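# foltenell-tidy

Can a pair of robot arms clear up after tea yet? I've been poking at that question on and off since last December, and this repo is where I keep the results (and the swearing, mostly in the commit messages).

## What's in here

- `episodes/` – almost 3000 short runs of two arms doing table chores: drinks cans, fruit, boxes, drawers
- `notes/` – my scribbles on each batch, typos included
- `bandgate/` – the loader. Needs Python 3.9 or newer, and yes, I know it's slow!

Runs longer than 15 seconds are split into parts, so check the `part` column before you train on anything.

## So, can they?

Sort of! Picking things up is fine on a good day. Putting them down nicely is another matter, and drawers are still a pain – I wouldn't let either arm near my own kitchen. Batch 7 has the worst of the drawer runs, and I've left them all in, as I find the failures more useful than the wins.
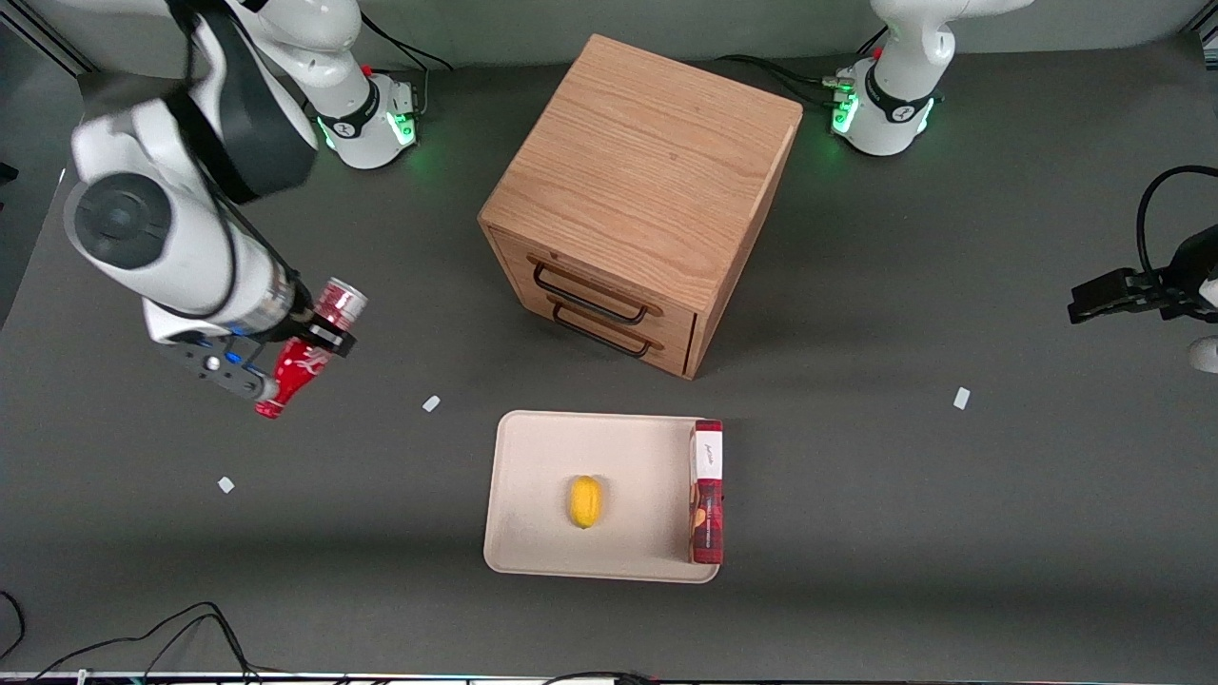 *Wian Ngubane, Foltenell maintainer · October 2023*

A can is a nice thing to start with, being easy to get two fingers round. A lemon is more of a nuisance (it rolls, it's slippery, I've gone right off them). The tray goes in the same rough spot each time, but I don't measure it, so please don't treat its position as fixed.

Bug reports welcome, loader ones especially.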